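Open day at Follonness, quick notes before I forget

Went Sun 8 February, straight after church, two kids in tow and one missing mitten. Follonness is the family center out past Ross, run by a few congregations together. They do parenting classes, a toddler room, and a workshop for older kids downstairs. 145 chairs set out in the hall, nearly all full by the first talk.

Main reason I came was Habibur Navaratnam, who teaches the gentle discipline class. Talked for an hour, no slides. Mostly about the shepherd's rod and how he reads that verse. Guiding, not hitting. I grew up with the other reading so I sat there pretty quiet. He took questions from a grandfather who did not agree one bit, and he was kind about it. They were still at it by the coffee urn when I went to find my coat.

Toddler room next. Low shelves, soft rug, a corner with pillows for when somebody is falling apart. The teacher there sits down on the floor with them and waits. No time-out chair. I asked what happens with biters and she said she stays close and blocks the bite, and says the same six words every time. Didnt write the words down, wish I had.

Then downstairs, where my oldest wanted to be all along. Teens run the workshop with two dads helping.
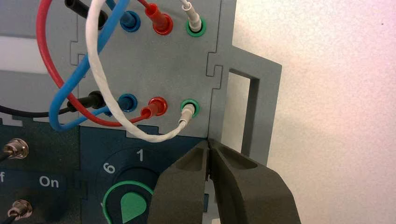
Leads plugged in, two rows of sockets, black, blue, red and green.

Rule on the door is no yelling, grownups included. Liked that. One boy got frustrated and walked out to the hall, and one of the dads just went and stood with him a while. Came back in on his own.

Lunch was soup. Fine. Bread ran out early.

Book table had the Clirkevance workbook for the spring class, 408 pages which seems like a lot for people with babies. Class is $100 a family, $200 if you want the home visits too. There is a fund if you can't pay, ask at the desk. Setadard group (the sleep one, no cry-it-out) meets upstairs and is free, but full untill August. Put my name on the list anyway.

Parking is bad. Use the lot behind the bakery. Mitten was in the car.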